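Flarkholm Seismic Station Network
Progress report to the Grundeo Fund
Reporting period ending in April
Submitted May 25, 2021
Prepared by Konrad Rainer, network manager

1. Where the project stands

The grant pays for 11 new seismometer stations in the Flarkholm valley and on the Lasside slope, a link from each of them to the office, and an alert service for residents. At the end of the period nine stations were installed and seven of those were sending data without gaps. The other two record properly but lose their connection in poor weather. The remaining two stations have not been built. Both are on the upper part of the Lasside slope, where the access road stayed closed by snow until late in April. 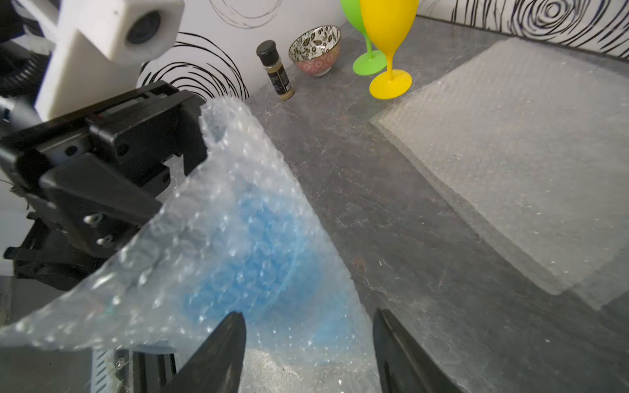 Photo: Flarkholm Seismic Station Network

We had planned to have all stations running by now. The delay does not affect the total budget, but it moves the last payment to the contractor into the next period.

2. Earthquakes recorded

The network located 392 earthquakes during the period. Before the grant, the three old stations would have picked up only the larger ones, and the depth figures would have been poor. Most of the events were too small to be felt. The strongest had a magnitude of 3.4 and was felt in Flarkholm and in the lower part of Lasside. Residents sent in 90 reports through the online form, mainly describing a short rumble and rattling windows. No damage was reported to us or to the town.

Most of the events fall in a narrow band under the east side of the valley. Ferdinand Eder has compared this band with the old fault map and finds that it lies farther south than the map shows. He is cautious about this. The two missing stations are the ones closest to the band's southern end, and the locations there are still the least certain. He will repeat the work once they are running and has asked that no revised map go out before then. We agree with that.

3. Equipment and contractor

Fuchs delivered the last recorders in two shipments. One recorder failed its bench test with a clock fault and was replaced under warranty. All others passed. The batteries held up better than expected at the shaded sites, though the station behind the Lasside waterworks went down twice during long stretches of cloud. We have added a second solar panel there and it has stayed up so far.

The two stations with connection trouble use the same type of radio modem. Fuchs has suggested a taller mast at both sites. We would like to try a different antenna first – it costs less, and a taller mast would need a new permit from the landowner at one of the sites.

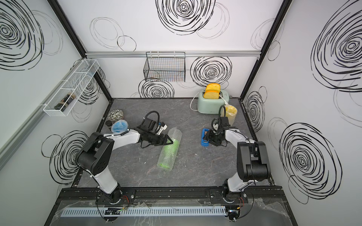 Ground noise is another open matter. The station next to the Flarkholm sawmill is too noisy during working hours to be of much use for small events. At night it is one of our best. We looked at moving it to the far side of the creek, but the ground there is loose gravel and the vault would have to go much deeper. For now it stays where it is and its daytime data are given less weight in the location software.

4. Alert service

The text message service opened to residents at the start of the period. It sends a message after any event above magnitude 2.5 within the valley. A message goes out only after a person has checked the location, so it is not an early warning, and we have said so on the sign-up page. There was one false message, caused by quarry blasting that was entered as an earthquake. The quarry now sends us its blasting times in advance.

Several residents asked for a lower threshold. We would prefer to leave it as it is until the network is complete.

5. Spending

Spending is within the approved budget. The second solar panel was not in the original plan and was paid from the repair line. Travel came in under budget due to the closed road, and most of that money will be needed in the summer. We ask the fund to approve moving 3000 euros from travel to equipment to cover the antennas described in section 3. A signed request is attached.

6. Next period

Work on the two upper Lasside stations starts as soon as the road is open to trucks. Digging and concrete come first, and the instruments go in after the concrete has cured. The antennas will be changed on the same trips where possible. Ferdinand Eder will then rerun the event locations with the full network and write up the results for the next report.

The station list, the event catalog and the invoices are in the annexes.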